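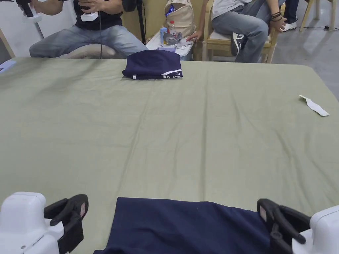
Figure 1. Garment folding with hand-held grippers. One navy piece at the near edge, one already a compact rectangle near the far edge.

Week 5: Where the examples come from

Last week we treated the training set as a file that turns up. Monday's lecture was about the people who have to make it, and these notes cover the parts of the lecture that weren't on the slides, plus the bit I rushed at the end when the next class started coming in.

Terms first. A demonstration is one complete go at a task, recorded from start to finish. An episode is the same thing once it has been given a number and somebody has to account for it. A policy is the thing we train, which looks at what the camera sees and decides what the grippers should do next. It knows nothing about shirts. Everything it will ever think about shirts comes out of your episodes, including your bad habits.

Learn before you collect

Look at Figure 1 before you design your own table. The view is from head height, with a gripper coming in at each lower corner and the garment between them, running off the bottom of the view. Ask yourself what the policy would have to work with if that was all it got. It has a straight top edge and a bit of wrinkling on the right. It doesn't have the hem. You may know perfectly well where the hem is, being attached to a neck that bends. Either tilt the camera, move the garment up, or accept that the policy will be guessing.

Then look at the cloth. It's a sage green, and the garments are navy, so finding the edge of the fabric is fairly easy. It is also rumpled, with long shallow ridges across the middle. You could iron it. Groups that iron it get a policy that works beautifully on ironed tablecloths, a market I have yet to locate. Leave some creases in and let them change between episodes.

The same goes for the small paper tag on the right. Stray objects are fine if they come and go. If the tag is in the same spot in every episode, the policy is entitled to conclude that folding is something you do near a tag.

And there are people sitting behind the table. People make a changeable background, which is useful, but write down who was in view and whether they've agreed to it. The consent form is on the course page. It is two pages long and you'll survive.

How many is enough

The assignment asks for 96 episodes per group. I picked that number because it's enough to train something and few enough that you'll still be speaking to one another. For comparison, the Ponport reading reports 3000 episodes on a single towel task, and their policy still struggles when the towel arrives inside out. So would I, to be fair to it.

Spread yours out. 96 folds of one garment, starting from one position, is closer to a single episode with a very long tail. Vary these between episodes:

Starting position and angle of the garment
Which garment (at least four, and they can't all be navy)
Lighting, including late afternoon when the lab blinds give up
The person operating the grippers

That last one causes arguments. Every group has someone who folds better than the rest and wants to do the lot. Don't let them. If you all fold differently, agree on the order of steps first (sleeves, sides, bottom up) and then let the small differences stand. Two people using two different orders will give you a policy that starts one and finishes the other.

Mistakes

Keep the recoverable ones. If a corner slips out of the jaws and you pick it up again, that's worth having, as the policy will certainly drop corners and ought to have seen what comes next. Throw out anything where you stopped to answer a phone, talked to the garment for more than a few seconds, or put a hand in to help. Hands are cheating. The policy hasn't got any.

Label as you go. The Van der Merwe sheet has a column for outcome and a column for comments, and "bad" is not a comment.

Before the next lab

Read the Hultik chapter up to the section on time stamps. Bring one garment you don't mind seeing gripped 20 times in an afternoon. Groups booked on the Cekmont bench should check that the camera clock and the gripper clock agree before recording anything. Last May a group skipped this and trained a policy that closed its jaws shortly after the shirt had left. I've put their video on the course page with their permission.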